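Hatis Clear Cold Cup, 17 oz
Made for Grakell Foodservice Supply

A clear plastic cup for iced coffee, lemonade, smoothies and soda. Sold by the case to cafes, concession stands and caterers. Lids and straws are sold separately.

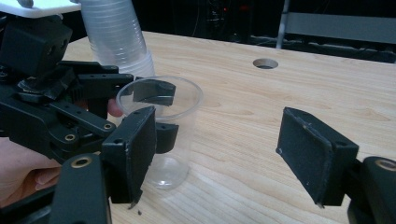
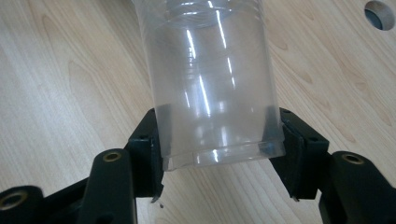
Photos: Grakell. Clear plastic cups.

Overview

The Hatis 17 oz cup replaces our older 16 oz cup in the same line. It is a little taller and takes the same lids, so customers who still have lids on the shelf can keep using them. The 17 oz figure is the volume when the cup is filled to the brim. With ice and a flat lid, plan on a 14 oz drink.

The plastic is PET. It stays clear with cold drinks and does not crack easily when squeezed. It is not made for hot drinks. Coffee, tea or soup poured in hot will soften the wall and the cup will lose its shape. For hot service, see the Nwosu double wall paper cup, which comes in three sizes and has its own lids.

Specifications

Item: Hatis Clear Cold Cup
Capacity: 17 oz to the brim
Material: PET
Top diameter: 98 mm
Cups per sleeve: 44
Sleeves per case: 12
Cups per case: 528
Use: cold drinks only
Printing: available, see below

Lids

Three lids fit this cup. The flat lid has a cross-cut straw slot and is the one most customers order. The dome lid leaves room for whipped cream and comes with or without a hole. The sip lid has a raised spout and needs no straw. All are stamped 98 on the top. Lids stamped 95 or 92 belong to our smaller cups and will not seal on this one, even if they seem to snap down on one side.

Lids are packed separately from cups and the case counts do not match, so check both before placing a large order.

Storage

Keep the cases in a dry room, away from ovens, dishwashers and direct sun. A closed truck in July can get hot enough to warp a full case. We do not accept returns on cups that were damaged by heat after delivery.

Leave the sleeves closed until you need them. Stack cases no more than five high. If cups stick together, hold the sleeve near the open end and twist gently — do not hit it on the counter, which can split the rims.

The cups will fit most counter dispensers with an adjustable collar. The Idska pull-down dispenser needs the large ring, which is included in the box with the unit.

Custom printing

One or two colors, printed on the side of the cup. The minimum order for printing is 30 cases. Send artwork as a vector file with all text converted to outlines. We send a proof by email and start the job once you approve it. Thin white lines do not show up well on a clear cup, so we suggest a heavier line or a solid shape for logos.

Printed cups cannot be canceled after approval.

Ordering

Stock cases ship in 2 business days from our warehouse. Orders placed before noon count as same-day orders. Mixed pallets are fine — cups, lids and straws can go on one pallet at no extra charge.

Sample packs hold one sleeve of cups and a few of each lid. The cost of the pack is credited to your first full case.

Related items

Hatis Clear Cold Cup, 12 oz
Hatis Clear Cold Cup, 24 oz
Hatis Flat Lid, 98 mm
Hatis Dome Lid, 98 mm
Nwosu Double Wall Paper Cup
Idska Pull-Down Cup Dispenser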